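Kandari Desk Notes
README, last touched Feb 17, 2024

Hi, I'm Rongrong Gu and I look after this folder. It's all about office desks: what ends up on them, what gets moved, and where it goes when someone tidies up. I started it for the Kandari office and it grew (a lot!) once Dellmont joined in.
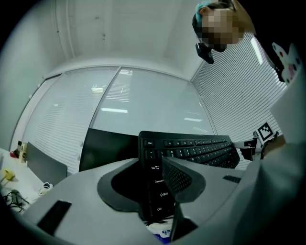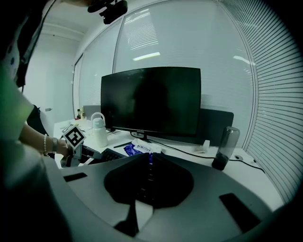 What's in the folder

There are 100 short entries, one per desk tidy, plus a plain text list of the words I use for things. 80 of them are from Kandari and the rest came from Dellmont. Each entry has a desk name, the items on it, and a line or two on the tidying itself. Desk names are old project names, so don't go looking for Yorath or Gundthorpe on a map – they're just desks.

Words I use

keyboard: the whole thing, never "keys"
monitor: screen and stand together
bottle: water bottles and glass bottles both, so please add "insulated" or "glass"
wrapper: any plastic bag or packet left on the desk, crumpled or flat
pen: includes a stylus, I gave up on telling them apart
divider: the panel along the back of a desk

How I write up a tidy

Start with the keyboard, then whatever is in front of the monitor, then the two ends of the desk. Small stuff clustered in a corner gets one line as a group. If a bottle still has something in it, say so – I missed that in the first 30 entries and I'm still fixing them.

Known gaps

Drawers aren't covered at all. Cables are hit or miss. The Dellmont entries say "tray" for nearly everything with an edge, and I'm hoping to sort that out in March.

Reusing it

Go ahead, just keep this file with the entries. Fixes to the word list are very welcome!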